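Maihi door fault

The Maihi door fault was a recurring failure in the laundry programme run by the small robotics firm Nolent at its Gasadton workshop, in which a two-armed robot kept pulling on a dryer door after the door had reached the end of its swing. No one was hurt, but the strain bent a finger mount and loosened a hinge, and the affair is still brought up fondly (and now and then a little ruefully) by those who worked on it.

Background

Maihi was the name given to the software that planned the robot's arm movements. Opening a round door sounds a simple enough chore, but the hand has to follow the arc of the hinge all the way round, and a shiny curved surface gives a camera very little to hold on to. Mareike Steinbach, who wrote most of the early door routine, had allowed for this by setting a limit on the pulling force, and for the first 2,000 openings the limit did its job well. 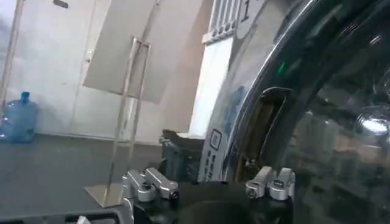 The trouble began one Monday in June, when Finlay Baxter heard a creak from the hinge during a long run and pressed the stop button. The arm had carried on pulling for 6 seconds with the door already fully open - long enough to shift the finger mount on its bolts.

Cause

Suspicion fell first on the gripper, and a good deal of patient work went into changing parts that had nothing wrong with them. It was Nikola Zupan who found the real cause in the logs. After a routine update, the force reading was being reset each time the fingers adjusted their hold on the rim, so that a steady, growing pull looked to Maihi like a string of small, harmless ones.
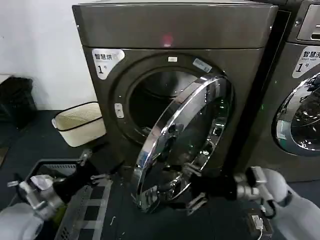

The robot's right gripper on the door ring of dryer number one.

A second weakness made matters worse. The planner judged how far the door had opened partly by sight, and reflections in the glass and chrome could persuade it that there was still some way to go. Either fault alone would probably have been caught by the other check, but on a bad run the two came together.

Repairs and changes

Torquil McIver rebuilt the finger mount and tightened the hinge, and the force reading was rewritten so that it could no longer be cleared while the gripper was closed.
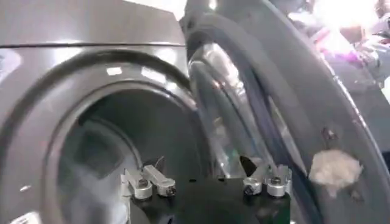 The revised routine also made the arm pause at 60 degrees and feel for the stop before going any further, which slowed the whole business down but was much kinder to the hinges. A fresh trial of 2,000 openings was completed without the fault coming back.

Later use

The pause was afterwards carried over to Kukoten, the firm's next planner, where it also served for cupboards. Balthasar Tanner, who looked after the workshop's safety rules, added a standing instruction that a person should remain within reach of the stop button whenever a door routine had been altered - a rule that was still in force when the laundry programme closed.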